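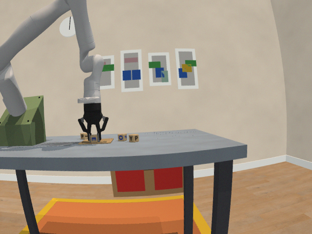 First letters at home: how to begin with a small child in a second language

Jan 9, 2025

At our house two languages are spoken, and the reading in the second one did not come by itself. With the first child we waited for the school. With the second child we began in the kitchen, some minutes a day, and this page explains how we do it. The method is suitable for a child who already speaks the language a little and likes to play with words. Age is less important than interest. If your child asks what is written on the milk, you can begin.

Before the first day

You need a set of letters which the child can hold in the hand. It can be wooden blocks, magnets, felt, or card which you cut yourself. We have a set from Batow, bought second-hand, and a home-made set in card for the bag when we travel. For the home-made set take a thick card, 300 g is good, and write with a broad marker. Thin paper bends at the corners and the child becomes angry with it.

Please check which form of the letters you have bought. Many sets have only capital letters. Capitals are easy to draw, but in a book nearly everything is in small letters, and the child who knows only capitals must learn again. I recommend to begin with small letters and to add the capital of the child's own name.

You also need:

a tray or a piece of plain card, so the letters have a place to lie
a small bag of cloth
some objects from the house whose names begin with your first letters
a notebook for you, not for the child

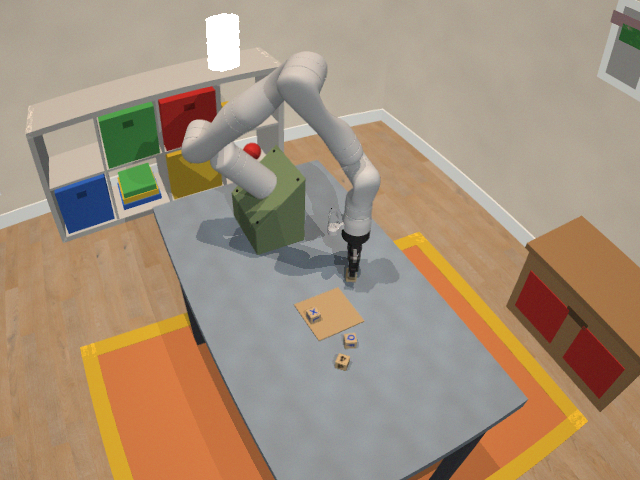
Which letters come first

Do not begin with a, b, c. The order of the alphabet is good for a song and for the dictionary, and it can wait. Begin with letters which have a sound that can be held long, so the child can hear it: m, s, f, n. Then add one or two vowels. After that come the short sounds, such as p and t.

My own first group is m, a, s, p, t. With these you can already make map, mat, sat, tap, and the child sees quickly that the letters do some work. The second group is i, n, o, c. I wait with e, because in English it behaves in so many ways.

Keep b and d far from each other. The same for p and q. In many families these are introduced in the same week and then there is confusion until spring. When p is very well known, bring b. When b is well known, and I mean without thinking, bring d. Between them I leave a month at least.

Say the sound and leave the name of the letter for later. For m you say mmm, with closed lips. For p you say a small p with almost no voice, and you try not to say "puh". This is difficult for adults! I practised in the car. If you say "puh", then "puh-a-tuh" will never become pat in the ear of the child.

If the language is not your own first language, as English is not mine, listen to recordings by people who grew up with it and copy them. An accent does no harm. It is more important that you say the sound in the same way each time.
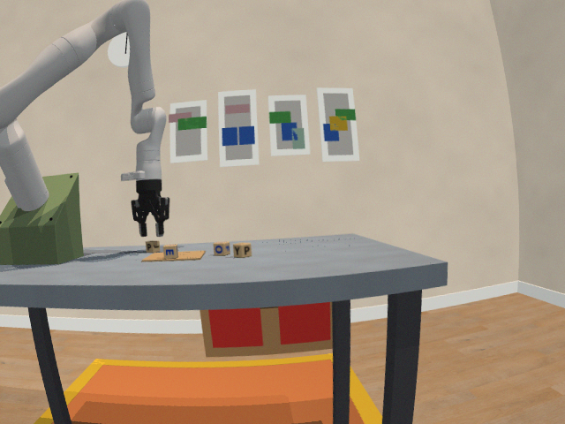

H. Baldursdóttir

The first week

Day one. Put two letters on the tray, for example m and s. Touch m and say its sound. Let the child touch it and say it also. Do the same with s. Then ask, "Give me mmm." Then, "Give me sss." Change their places and ask again. Finish there, even if the child wants more. It is better that they ask tomorrow.

Day two. Repeat, and this time let the child ask you. Give the wrong letter once. Children enjoy very much to correct a parent, and you learn from it if they are sure.

Day three. Bring the objects. For m we had a mitten, a mug and a toy mouse. For s a sock, a spoon and some string. The child puts each object beside its letter. Choose names which begin with a clean sound. A sheep is a bad choice for s, and a knife is a bad choice for nearly everything.

Day four. Play with the cloth bag. One letter goes in, the child feels it with the fingers and guesses. With flat card this does not function so well, so if you have only card, hide the letters in the room and let the child search.

Day five. Only repeat. If something is not known, go back to day one with this letter and something easy.

We do not work at the weekend.

The first words

When the first group is known, you can build. Put down m, a, and p with a space between them, a finger wide. Touch each one and say its sound slowly. Then push them together and say the sounds faster until the word arrives. Many children hear the separate sounds and still cannot hear the word. This joining is a separate skill and it needs its own time. With our older child it took two days, with the younger one all of December.

What helps is to play it without letters, at dinner or in the bath. You say, "Please bring me the c-u-p," and the child brings the cup. You say, "Touch your ch-i-n." After this game the letters are easier.

Change only one letter at a time. From map make mat. From mat make sat. From sat make sap, and explain what it is or skip it. The child moves the letter, and you keep your hands in your lap. I find this the hardest part of all the method.

Two languages at one table

If the child is learning to read in the other language also, keep the two apart in a way that can be seen. We use a blue cloth under the letters for English and no cloth for the other language. A friend family in Stenelen has different rooms. It is not so important which signal you choose, but do not change it.

Some letters sound different in the two languages. Do not explain this before it becomes a problem. When the child notices it, say yes, in English this letter says so, and continue. A long explanation about the history of spelling was not a success with us.

When it does not go well

The child guesses from your face. Look at the tray when you ask, and keep the same voice.

The child builds towers. Let them build for a while, then take one letter from the tower and ask for its sound. Or put the letters away and try after lunch.

The letters are placed upside down. At the beginning this is normal. A block can be turned, and a u and an n are then nearly the same thing for a child. Draw a thin line at the bottom edge of each piece with a pencil, so it has feet.

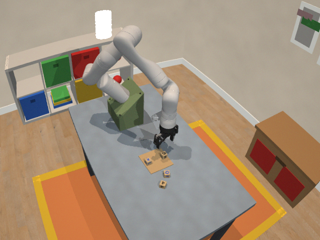 The child forgets everything after a holiday. Begin from the first group again, quickly. It comes back in some days, and you do not need to show that you are worried.

Another child at the nursery reads already. This has nothing to do with your table.

What to write in the notebook

I write the date, the letters we used, and one word for how it went. Nothing more. When a letter has gone well three times on different days, I put a line under it and bring a new one. When I look at the older pages, I see also that our bad days were nearly always after a short night.

After the third group of letters you can look for the first small books. Choose those with one short line on a page and words which can be sounded out. Read the book yourself before you offer it. If there is a word such as "was" or "the", tell the child this word directly and do not make them struggle with it.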